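Sununley Blue Storage Bin, Medical and First Aid Stock

Product code: SB-37
Sold by: Plovport Supply
Range: Sununley Storeroom
Status: In stock, Bergate warehouse

Overview

The Sununley SB-37 is an open-topped plastic bin for sterile packs, dressings and other light wrapped stock. It is used in clinic storerooms, ambulance stations, school sick bays and anywhere else that keeps consumables on a shelf and picks from them through the day. The body is moulded in one piece in bright blue. The colour is the same all the way through, so scuffs don't show as white marks the way they do on painted trays.

The bin was designed by Hubert Widmer for Zwahlen, who also make the matching shelving. It fits Zwahlen rails without an adaptor. On ordinary flat shelving it sits on its own base.

Capacity and loading

Capacity is 37 litres filled level with the rim. The recommended maximum load is 20 kg when the bin is on a shelf and 12 kg when it is hung on rails. Wrapped dressings weigh very little, so most customers run out of room well before they reach either figure. Saline and other fluids are a different matter and should go in the heavy-duty version, SB-95.

Do not press packs down to get more in. Sealed borders crease when they are forced, and a creased border has to be checked before the pack is used. If a line regularly overflows one bin, split it across two.
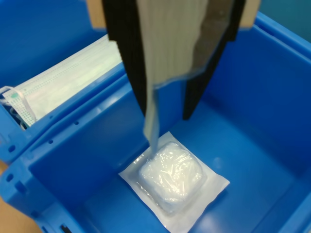

Mixed stock is where a flat floor makes the most difference. Bins with a ribbed or dished base tend to tip small packs onto their edges, and they end up standing against the wall where the label can't be read. On the SB-37 the floor is flat and the inner walls are smooth, so a square pouch with a wide white border lies down on its back and a long narrow sleeve can be laid alongside it. The stiffening is up at the rim, in the moulded ridges, and leaves the inside clear for wiping. The row of small round holes in the lip takes a tag or a cable tie.

Sorting and labelling

We suggest one product line per bin where shelf space allows. Where it doesn't, keep long sleeves and flat pouches in separate halves using the clip-in divider (sold separately, see Accessories). Put new deliveries at the back or underneath and pick from the front or the top. Check expiry dates when you restock.

Clear-fronted packs should be stored with the printed side up. Gloss film catches the light under strip lamps and can be hard to read at an angle - a label on the outside of the bin saves people lifting each pack out.

Cleaning

Wash by hand in warm water with a neutral detergent, rinse and leave upside down to dry. Alcohol wipes are fine for daily use. The bin can go through a commercial dishwasher up to 60 degrees. Do not autoclave. Make sure it is completely dry before putting paper-backed packs in it, particularly in the corners.

Specifications

Material: polypropylene, food grade
Colour: bright blue
Capacity: 37 L
Maximum load, shelf: 20 kg
Maximum load, rails: 12 kg
Empty weight: 2870 g
Stackable when empty: yes
Stackable when loaded: only with lid fitted

Accessories

SB-L lid, clear
SB-D clip-in divider
SB-T tag set, with ties
Zwahlen rail pair, short or long

Lids made before September last year have a shallower catch and will not stay shut on the current bin. If you have older lids and are reordering bins only, ring us first and we will send the right ones.

Customer comments

"We moved all our dressings out of cardboard cartons into these. Restocking is quicker and the shelves look tidier. I would have liked a second colour for the burns stock." - Fabian Ammann

"Good solid bin. The divider is a bit stiff to get in the first time." - Zulkifli Rondonuwu

Ordering

Sold singly or in cartons of five. Account customers can order online or by phone. Orders of more than 95 bins are delivered by pallet and need someone on site to receive them. For storeroom layouts and rail measurements, ask for Ovidiu Costache at the Bergate counter.

Page updated May 2025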